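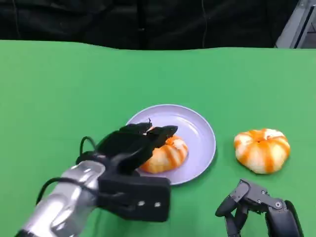 Drakholm 219 Countertop Dishwasher
Section 4: Loading and First Wash

4.1 Before the first wash

1. Check that the inlet hose is hand-tight at the faucet adapter and that the drain hose ends inside the sink.
2. Remove the foam blocks from the lower rack and the tape from the spray arm.
3. Turn the spray arm by hand. It must move freely in both directions.
4. Fill the rinse aid cup to the MAX line. Wipe up any spills.
5. Run the Rinse program once with the racks empty.

Note: Some water may remain in the sump from factory testing.

4.2 Loading plates

1. Scrape off food scraps. Rinsing is not required.
2. Stand plates upright between the tines, with the eating surface toward the center.
3. Place wide plates at the back of the rack and saucers at the front.
4. Leave one open slot between deep plates.
5. Spin the spray arm again before closing the door. If it touches a plate, move the plate back one slot.

Caution: Do not wash plates with metallic trim or glued repairs.

4.3 Starting a program

1. Add detergent and close the cup lid until it clicks.
2. Close the door firmly.
3. Press Program until the desired light comes on, then press Start.
4. To cancel, hold Start until the display shows 12. The pump drains and the door unlocks.

Caution: Steam may escape when the door is opened. Wait for the end tone.

Code 151 on the display means the door is not latched. Open it, check for items sticking out past the rack, and close it again. For other codes, see Section 7.

Manual part no. 2319. Revised Dec 8, 2022.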